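How to Clean Bottles Before You Reuse Them

Plastic bottles with a wide neck are handy for storing dry goods, watering seedlings or mixing plant food. They need a proper wash first, or the smell of the old contents will stay in the plastic.

You will need a 500 ml measuring cup, dish soap, baking soda, a bottle brush and a drying rack. I use a Zuvwood brush with a bent neck, but any long brush will do.

Step 1. Empty the bottle and rinse it with cool water. Hot water can warp thin plastic.

Step 2. Add a squirt of dish soap and fill the bottle halfway. Put the cap on and shake hard.

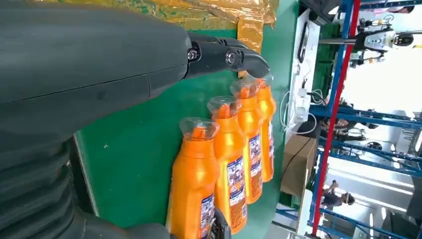

Step 3. Pour out the soapy water and scrub the inside, especially the shoulder and the bottom rim. Sugary drinks leave a film there.

Step 4. Dissolve a tablespoon of baking soda in 500 ml of warm water, pour it in and leave it for 15 minutes. Rinse until the water runs clear. For a strong smell, repeat this and leave it overnight.

Step 5. To take off the label, soak the outside for 5 minutes and peel from a corner. Rub leftover glue with a little cooking oil, then wash again.

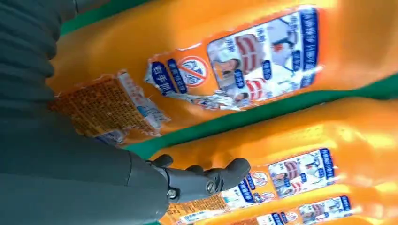
Orange plastic bottles separated by green bands.

Step 6. Stand the bottles upside down with the caps off. Wash the caps separately and dry the threads with a cloth.

Do not put them away until the inside is fully dry. Throw out any bottle that is cracked or has held cleaning products.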